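Mackenzie Nguyen
4 August 2021

1/ OK car people, I've been back from the Borkum hillclimb for one night and I already can't stop talking about it, so this is going to be a long thread. Get a drink.

2/ For anyone who hasn't been: it's a short, steep, bumpy road that climbs out of the quarry, goes through the trees and pops out on the ridge by the radio mast. 11 corners. You get a practice run on day one and then timed runs until the light goes.

3/ I was crewing for Clifford Arsenault, who brought the little Gendulley coupe. If you've followed me since March you've seen that car in pieces on my feed more often than in one piece. Well, it's in one piece now and it is LOUD.

4/ Quick recap of the build. 2 liter four, individual throttle bodies, straight-cut gearbox, fiberglass front end. Clifford made the dash himself and every switch is labeled in his terrible handwriting. I love it so much.
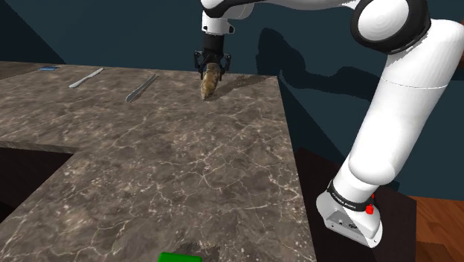

5/ First practice run he came back down with the biggest grin and said the rear end was "a bit lively." Translation: he'd been sideways out of the quarry hairpin with one wheel in the gravel. We took some air out of the rears, went softer on the back bar and sent him up again.

6/ Second run, so much better! You could hear it from the paddock. He got back on the throttle way earlier out of the hairpin and didn't have that horrible pause before the short straight.

7/ Side note on tires, since a few of you asked. We ran the medium compound all weekend. The soft one comes in faster, but the road surface at Borkum is really coarse up top and Funmilayo Adeyemi chewed through a set of softs last year before lunch on day two.

8/ Speaking of Funmilayo. WOW. She's in the Magaña single-seater this season, the yellow one with the tall airbox, and it looks like it's on rails. Everyone walks to the fence when she goes to the line. I walked to the fence. I was supposed to be checking wheel nuts.

9/ (I did check the wheel nuts. Clifford, if you're reading this, I checked them twice.)

10/ What gets me about that Magaña is how calm it is over the bumps between corners 5 and 6. Most cars hop there. Hers just squats and goes. Noman Kiani did the dampers and he let me look at the settings sheet for as long as it took him to finish a sandwich. I understood maybe half of it.

11/ What I did get: he's running much less rebound than I would've guessed, and a lot more ride height. On a circuit you'd want that thing on the floor. Up there the road moves all over the place and the car has to breathe with it.

12/ Stuff I'd pack again if you're crewing at a hill for the first time, in no special order:

- Knee pads. The paddock is crushed rock and you will be on it all day.

- A tire gauge you trust, and a second one you trust slightly less.

- More water than seems reasonable. Then add another jug.

- A folding stool. I laughed at Yvette Wong's stool on the first morning. By the afternoon I was asking to borrow Yvette Wong's stool.

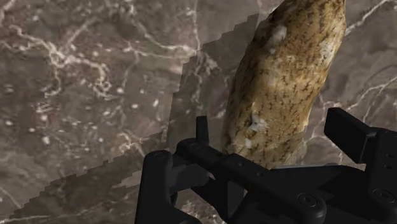
- Zip ties, race tape, a rag for clean hands and a rag for dirty hands. Keep them apart!

- Ear protection for real. The foam ones are fine for watching, but if you're standing next to a car on the start line you want the big muffs.

13/ Now the timed runs. 26 cars in our class and the road was still green for the first few, so the early times didn't mean much. Clifford went up in the middle of the order and slotted into ninth. We'd have been happy with that. We high-fived about that.

14/ Then the clouds came over, the road cooled off and everybody with an engine that likes cool air started finding time. Ours loves cool air. He went up again and I was watching the splits on Yvette's phone and the first one came up green and I yelled right in her ear. Sorry Yvette.

15/ Second split green too. Then nothing for ages, because the signal drops out in the trees, and we just stood there listening. You can follow the whole run by ear if you know the road. Third, second, long wait, third, fourth, tiny lift, gone.

16/ FIFTH. He finished fifth! In a car that had no floor in it in the spring!

17/ Funmilayo won the single-seaters on her last run, no surprise to anyone at the fence. She came down the hill with her visor up, waving at every marshal post. The kids by the ice cream van were losing it.

18/ Some gearhead notes before I forget them. The Brindedeck clutch held up all weekend, which was my big worry. Standing starts on that slope are brutal, and the old clutch used to smell like burnt toast after two launches. This one just bites and goes, although the pedal is heavy enough that Clifford was limping at dinner.

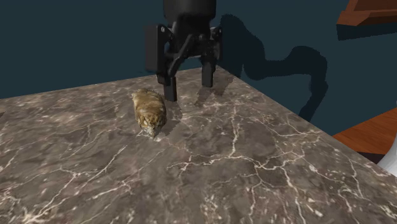 The black gripper above the marble top

19/ Things on the list for next time: the throttle cable needs a better route, the left mirror folds itself in over sixty, and we have to find out where that rattle behind the seat lives. I've had my head in there with a flashlight and it only rattles when I'm not looking.

20/ Also thinking about a taller second gear. He's hitting the limiter right before corner seven and has to grab third for what feels like half a breath. Noman thinks we should leave it alone and learn to short-shift. Clifford wants the gear. I want whichever one doesn't mean taking the gearbox out again this month.

21/ If you've never been to a hillclimb, please go to one. You can stand so close, the drivers will talk to you, and you'll see a family hatchback go up right after something with a wing the size of a dining table. Take a chair and a hat.

22/ Someone asked whether the Gendulley is road legal. It has plates. It has lights. I've ridden in it to get groceries and my teeth hurt after. So yes!

23/ In-car video is coming once I figure out why the sound is a second behind the picture. The quarry hairpin is worth the wait, I promise - you can see his elbows come up.

24/ Going to go wash gravel dust out of my hair now. Reply with your local hill and I'll add it to my list, I've got a few free weekends and a van that mostly starts.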